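Vuvix arm, set-up guide
Section 5: Work surface, column height and first block run
Last updated: November
By Chidubem Obi
14 comments | 2 shares

Do section 4 first (wiring, e-stop). If the e-stop doesn't kill the motors from the laptop side AND the button side, go back. Don't carry on with this bit.

You need: the hex keys from the drawer marked Jolis, two bolts with washers, a wooden chopping board, the tub of shape-sorter blocks, masking tape, one sheet of ordinary printer paper. Laptop with the Ovell software open.

5.1 Fixing the board

1. Power off at the wall. Not just in software.
2. Wipe the blue table. Swarf in the holes is why half the bolts go in crooked.
3. Lay the board down, grain running left to right as you stand at the front.
4. Bolts at the two front corners, finger tight. Then check the board is square to the rows of holes.
5. Nip up with the hex key. Quarter turn past snug, no more. Last board split because someone leaned on it.
6. Push the board sideways with your palm. Should not shift at all. If it creaks, take it off and look for grit underneath.

Note: any board will do if it's flat. Put a steel rule across it and look for light. A warped one will have you chasing height errors all evening and blaming the motors.

5.2 Setting the height

1. Power on. Keep one hand by the e-stop.
2. Home the arm. Wait for the beep, then wait a bit more, it sometimes does a second small move.
3. Jog to the middle of the board on SLOW. Never on FAST this low down.
4. Come down in small steps till the sheet of paper just drags under the tip.
5. Press Set Floor. The number that comes up on our build is 3,751 and yours wont match, write it down anyway.
6. Raise, come down again, check the paper drags the same. Repeat at each corner.

CAUTION: do not press Set Floor with a block under the tip. The arm will take the top of the block as the board and the next move goes straight through it.

If one corner comes out different from the rest it's the board, so shim it. Masking tape is fine for shims, more than 5 layers and you want a better board.

5.3 Putting the blocks out

Tip them out, spread them by hand. Mixed shapes, mixed colours, stars and cylinders as well as the easy cube. Leave some close together and some well out on their own, because the arm finds these two cases hard in different ways. Keep the front of the board clear for now, that's the drop zone.

Stand them on a flat end where you can. 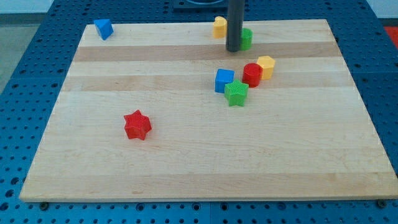

Wouldn't start with a tight group, Anozie wrote under the first version of this page, since one bad approach shoves everything and you learn nothing about the height. Do a single block well away from the others, get it right, then move on to close neighbours. Fair enough, I've changed the order below.

5.4 First run

1. Hands out. Sleeves, lanyards, the cable of your headphones, all out.
2. Pick a block on its own. Click it in the Ovell window, check the cross lands on the middle of the top face.
3. Run with speed on SLOW and the Dry box ticked. Arm goes over and stops above, doesnt come down.
4. Look from the side, then from the front. Over the middle both ways? Good. If not, redo the camera step in section 4, don't fudge it with offsets.
5. Untick Dry. Run again.
6. Do it five times on the same block before you try another. Stars last, the points catch.
7. Now the close ones. Work from the outside of the group inwards.

If the arm knocks a block over, stop the run, power down, stand it up, start again. Do not reach in between moves. It does not know you're there.

5.5 Things that go wrong

Beeps twice and won't home: cable to the second joint, nearly always. Push it in till it clicks.
Stops short every time: height set with paper folded over. Use one sheet.
Picks the wrong block: two of the same colour too near each other, spread them a bit.
Board has moved: see 5.1, and redo the height, all of it.

Shutting down: home the arm, power off at the wall, blocks back in the tub, hex keys back in the Jolis drawer please. Leave the board bolted on for the next person, and write your floor number on the tape along the laptop shelf with the time.

Section 6 is stacking. Not finished yet, the notes so far are in the workshop folder.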